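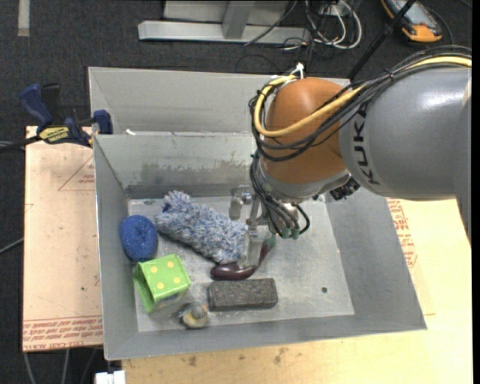
One reader's comment on the older version of this entry was that a clothes swap is just a yard sale without the money, and I should say so up front. Fair enough, I'll start there, though I don't fully agree!

Clothes swap

A clothes swap (also called a swap party, a closet swap or, in my family, "the big trade") is a get-together where everyone brings clothes they no longer wear and goes home with somebody else's. No cash changes hands. It can be a few friends on a bedroom floor or a whole hall with rails and a sign-in table, and I've been to both kinds and love both kinds, even if the bedroom floor one is where I always end up with the better jeans.

Where the yard sale comparison falls down, for me, is the leftovers. At a yard sale you haul your own unsold stuff back indoors. At a swap it all goes into one pile, and the host decides beforehand where the pile goes.

How it works

Most swaps I know run on one of two systems. With a free-for-all, everything is laid out by type and people dig in when the host says go. With tokens, you get one for each piece you hand in and spend them on what you like. Tokens are slower and a little fussy – I used to roll my eyes at them – but they do stop one very fast person from leaving with all the coats.

A common limit is 15 pieces each. Shoes usually count as one piece per pair, and scarves and belts often don't count at all. Swimwear and underwear are left out nearly everywhere, unless the tags are still on.

Hosting one at home

Mine are on a Sunday afternoon, after lunch and before anybody starts thinking about work. I invite nine people, which fills my living room right up. Things I'd want out before the doorbell goes:

- a long mirror, or two if you can borrow one
- hangers, more than you think
- a room with a door for trying things on
- snacks that don't drip (I learned this with salsa and a cream sweater)

Wash everything first, please, and check the pockets. I once gave away a jacket with my spare key in it and had to go and ask for it back.

Local variations

In Rernside the swap is a winter thing, held in December and mostly knitwear and party dresses. The one in Flalen mixes in books and board games, so you can trade a skirt for a jigsaw puzzle, and I think that's brilliant. Lakon has a kids-only version sorted by size up to age 8, and it gets busy early. I haven't made it there yet – I don't have anything small enough to bring – but I keep hearing good things about the snowsuits.

See also

Capsule wardrobe; Decluttering a closet; Mending night; What to do with odd socks

Filed under: Home & Closet, Get-Togethers, A to Z of Everyday Things

Search this site... Go

Questions or corrections? Contact me | All words my own, please ask before copying | Back to top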